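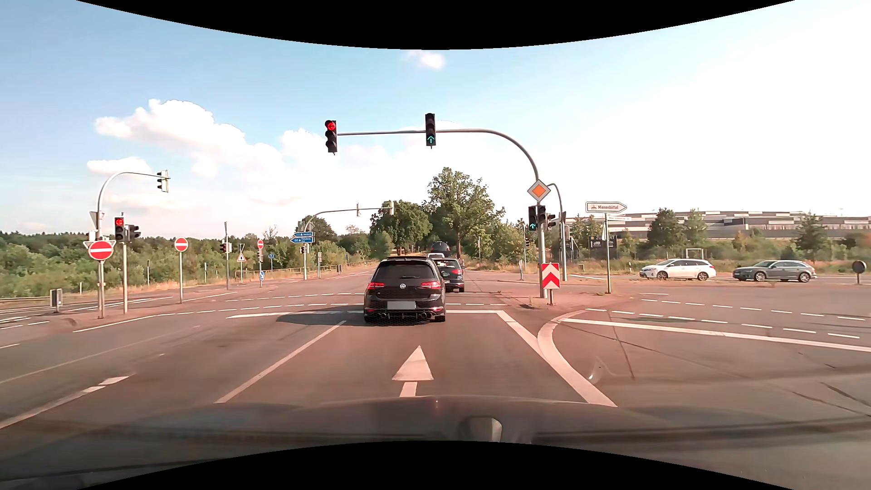

Rear Lamps, Rear Glass and Windshield: Monthly Check in the Garage

Compiled by Margarida Correia for the Bittencourt workshop pages

The check covers the parts that a following driver depends on at a stop line, plus the glass you look through yourself. Do it with the car cold, the parking brake set and the garage door open.

Supplies

One bottle of glass cleaner, 250 ml (Sesuvent or any ammonia-free type)
2 microfiber cloths, one for washing and one for drying
Mild car shampoo and a bucket
Contact cleaner and a small nylon brush
Spare bulbs and fuses of the types listed in the owner's manual

Plain cloths at 89 cents apiece are good enough for lenses. Save the better ones for the inside of the windshield.

Lamp check

Switch on the headlights and walk to the rear. Both taillights should be lit and of equal brightness. Have a helper press the brake pedal, or back up to a light-colored wall and watch the reflection in the mirror. Look for the left lamp, the right lamp and the high-mounted lamp at the top of the hatch. Repeat with each turn signal, then with reverse.

On segmented LED clusters, look at each block separately. A cluster can lose part of its row and still look lit from a distance. Most sealed LED units are replaced whole, so get the part number from the housing before ordering.

If a bulb lamp is dead:
1. Ignition off, lamps off. Let the bulb cool.
2. Remove the access panel or the lamp screws.
3. Turn the holder out and inspect the contacts. Green or white deposits come off with the nylon brush and contact cleaner.
4. Fit a bulb of the same type and rating.
5. Test before closing the panel.

If the high-mounted lamp alone is dead, check the wiring where it passes from the body to the hatch. The rubber sleeve flexes every time the hatch is opened, and wires break inside it.

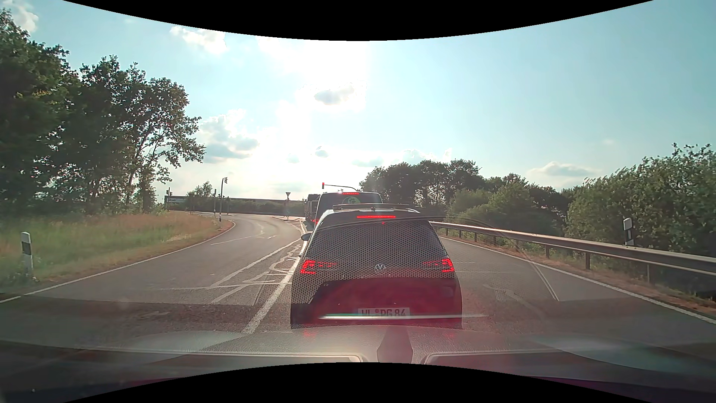 Taillights and high-mounted brake light lit on a Volkswagen hatchback, with a van ahead in the same lane.

Rear glass and wiper

Lift the wiper arm if the design allows it and wipe the blade edge until the cloth comes away clean. On the inside, wipe parallel to the heater lines with light pressure. Do not use a razor scraper there. Rinse the license plate and its lamp covers during the same pass.

Windshield

Clean the outside first. Inside, spray the cleaner on the cloth and keep it off the dashboard. Use vertical strokes on one side of the glass and horizontal on the other; a streak then shows which side it is on. Film left by dashboard dressing may need 3 passes. Trivismont makes a matte dressing that leaves less shine on the trim, and plain water on a damp cloth also does the job.

Check the result outdoors in low sun.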